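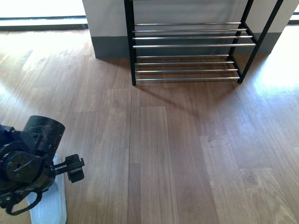
The meeting of the Stirneo music group was opened by Heike Fröhlich, and the main subject was the second album, which has the working title Lola. The minutes of the previous meeting were read and accepted without change. Before the first item Heike asked everyone again to take off the shoes when we record, and to leave them on the two-tier rack with the metal rods, against the white wall. The steps on the wooden floor can be heard in the quiet part of "Bondstead", and we had to throw away a good vocal take for this.

29th October
Minutes by Zübeyde Uçar

Search minutes and news Go

Present: Heike Fröhlich, Jeferson Xavier, Tamara Marchuk, Janaka Gamage, Zübeyde Uçar (minutes).

1. State of the recordings

Jeferson played the rough mixes. The drums are finished on all the songs. The bass on "Ağca" will be played again, as the tuning was a little low from the second verse to the end. Tamara is not satisfied with the organ on the title song and would like to try it with the old amplifier. Agreed that she may try it, but the present version is kept until we have compared both.

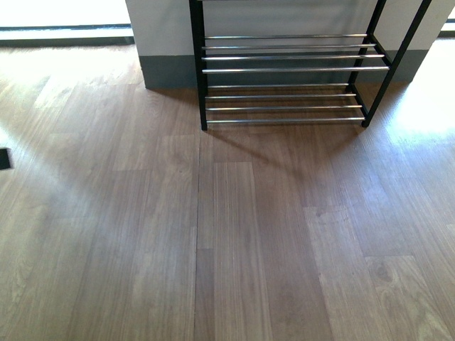 The rack for shoes, recording room.

2. Order of the songs

There were two proposals. Jeferson wants to open with "Bondstead", because it starts softly and the guitars come in late. Tamara prefers to open with the title song and to put "Bondstead" at the end of side A. We listened to the beginning of each - first one, then the other - and the opinions did not move much. Heike remarked that on the first album the slow songs were all together, and that two reviews complained about this.
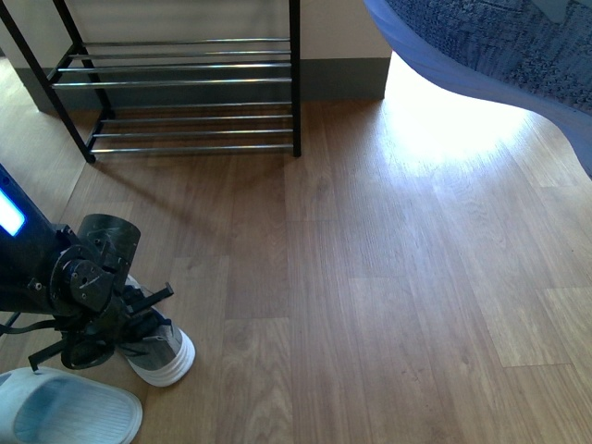 It was also discussed if the short instrumental should stay. It has no title and it is mostly a tape loop with piano. Zübeyde is for keeping it, as it gives the ear a rest between two loud songs. Decision: the instrumental stays, Jeferson's order is used for the test pressing, and Tamara's order can be proposed again after we hear it.

3. Money and pre-orders

The mastering will cost 797 euros, to be paid when the files are delivered. There are 188 pre-orders for the vinyl. Heike proposed to print the lyrics on the inner sleeve and not on a separate sheet, which is cheaper. Agreed.
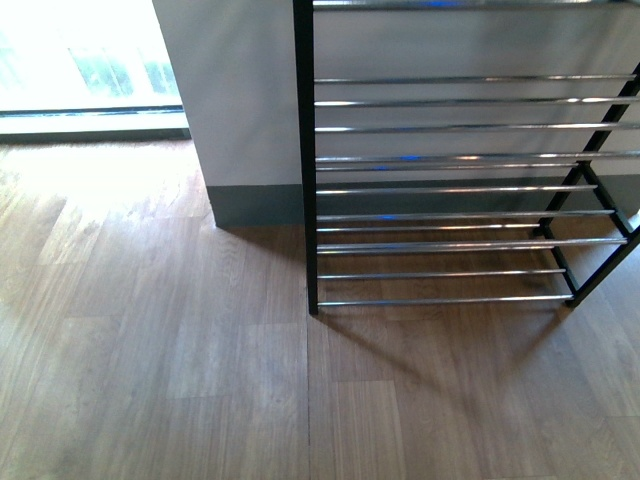

Janaka Gamage said that he does not agree with printing all the lyrics, as the words of "Ağca" were changed during the singing and the written version is now wrong in the chorus. He will write down what is really sung and send it to Tamara for checking.

4. Release concert

Planned for December. The hall has not confirmed yet. Jeferson will telephone them again and ask also if the piano there was tuned this year.

5. Other

The spare microphone cable is missing. Whoever has it, please bring it back.

The next meeting will be fixed by e-mail when the new bass is recorded.

Contact | © Stirneo | Back to top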